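# How I get hold of court and police records for a local crime story

I do a bit of reporting for a tiny newsletter in Tirncombe, and people keep asking how I find out what happened after somebody's been arrested. The first report goes round in an hour, everyone shares it, and then the case goes quiet for months. So this is how I follow one through, start to finish.

**1. Save the first statement.** Copy the whole police release into a plain text file, with the time you read it. Releases get edited. I had one last October where the street name changed between breakfast and lunch, and I'd have looked very silly quoting the old version.

**2. Make a one-page case sheet.** Mine has the name as spelled by police, age, the alleged offence, the date of the first hearing and which court. I leave a fat gap at the bottom for phone calls. Don't write "the attacker" or "the killer" anywhere on it, even in your own notes – it creeps into your copy. It's "the accused" or "the defendant" until there's a verdict.

**3. Check the court list the evening before.** Lists usually go up in the afternoon and they shift about, so look again at 9 in the morning. Search by surname first, then by the first three letters if nothing comes up. Double-barrelled names and accents get mangled terribly. I once lost Florêncio Baptista for two whole hearings because the list had him down as "Batista F".
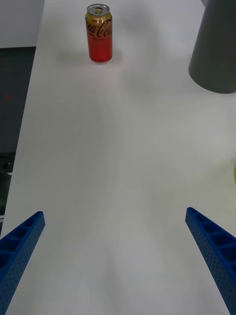
**4. Ring the court office and be nice.** Have the case number ready. Ask what the next date is, whether any reporting restrictions are in place, and whether the charge has changed. Three questions, then thank you and goodbye. Judite Rebelo taught me to read the answers back to the clerk, and it's saved me more than once (I can't tell "fifteenth" from "fiftieth" on my phone).

**5. Go along if you can.** Sit where you can hear. Get there early, switch your phone off and ask the usher if you're not sure which room. First hearings can be over in 5 minutes, so have your pen out before they call the case. Write down exactly what was said about bail, and who said it.

**6. Write it short.** I aim for 750 words at the very most and usually come in well under. Charge, plea, next date, and anything said in open court that helps it make sense. If something was said while the jury was out of the room, leave it out until the trial's finished and get advice if you're unsure. Same goes for anything that might identify a child or a victim.

**7. Put the next date in your diary straight away.** Do it before you've left the building! I set two reminders, one a week ahead and one on the Sunday before, and I go through all my open case sheets that evening with a cup of tea. If a case is dropped or someone's cleared, that gets a story too, in the same spot and at the same size as the arrest did.

Tyyne Tikkanen has asked for a blank copy of my case sheet, so I'll tidy it up and add it to this page once I've fixed the margins.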